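Games Room Safety and Condition Checklist - Drenham Community House
February 2023. Table 2, felt top 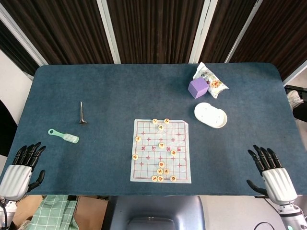

Tyson Kennedy wants it noted that a paper board is a slip hazard the moment it leaves the table, and would like it treated as one.

Noted, under Floor.

TABLE
Corners rounded, no sharp edges - PASS
Stable when leaned on - PASS. Leaned on by me, with intent.
Felt free of tears - PASS
Felt clean - FAIR. Lint. The lint roller is in the drawer marked Batteries. The batteries are anyone's guess.
Drinks kept off felt - see last May. I have nothing to add to last May.

XIANGQI SET
Board lies flat - PASS, though the sheet has a slight crinkle at the right edge. Do not iron it. Someone will want to iron it.
River and grid lines readable - PASS
Pieces free of splinters - PASS. Wooden, all checked by thumb.
Characters legible - PASS
Full set of 32 in the box at close - NOT CHECKED. A game was on and I was told to come back.
Choking hazard label on box - FAIL. Label has come off and is stuck to the Waren jigsaw, which has 600 pieces and already had one.

FLOOR AND EXITS
Path to door at least one chair wide - PASS
Loose paper on floor - PASS
Power board under window - FAIL. Heater and urn on the same board again. Unplugged the urn. Was not thanked.

LIGHTING
Tubes working - FAIR. One hums. Perić Electrical quoted for a replacement and Allthorpe office has the quote.
Emergency light, test button held 15 seconds - PASS

ACTIONS
New label for the set.
Second outlet for the urn.
Spare board, laminated if the budget stretches.
Lint roller to live somewhere sensible - carried over from last inspection.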